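Pasmont updates nickel release testing for costume jewellery and hair accessories

PLOTLEY, August 2019 – Pasmont, the materials testing company, has extended its nickel release service to cover hair slides, clips and mixed-material bracelets. The service is open to importers, wholesalers and small makers, and is carried out at the company's Plotley laboratory.

Nickel is used in many low-cost metal alloys and as an underlayer beneath decorative plating. When an item is worn against the skin, sweat can draw nickel out of the metal. Some wearers become sensitised and develop a rash at the point of contact. The amount of nickel released depends on the alloy, the thickness of the plating and the wear it has received. Total nickel content is a poor guide to release, and the two are reported separately.

Under the extended service, each item is first checked with a swab test. Items that give a positive or unclear result are passed to the full release test, in which the part is held in artificial sweat for one week at a controlled temperature. The liquid is then analysed and the result given as a weight of nickel per unit of surface area per week. Coated items can be put through a wear and corrosion step beforehand to stand in for a period of normal use.
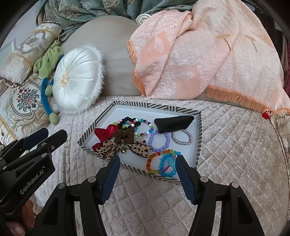
Surface area is the main source of error for small items. Springs, hinges and linked parts are hard to measure, and an error in area carries straight through to the final figure. Pasmont now uses Moriarty, its own measuring software, to work out the area of irregular parts from a scan. Parts not meant to touch the skin are masked with lacquer before testing.

The company checked the method on 2,591 parts before opening the service. Of these, 86 had to be measured again by hand, mostly fine chain and coiled wire. Scanning settings for both types have been revised.

Customers should send 2 samples of each item and colour, unworn and in their retail packaging. Different platings are treated as different items. Batches of up to 1,000 parts can be booked in as a single order. Reports state the method used, the area measured, the release figure and any part left out of the test.

A second laboratory at Drotholm will begin taking samples in November. Orders placed before then will be handled at Plotley.

Notes to editors

Pasmont tests metals, coatings and plastics for consumer goods. Sample forms and a price list are available from the Plotley office on request.

ENDS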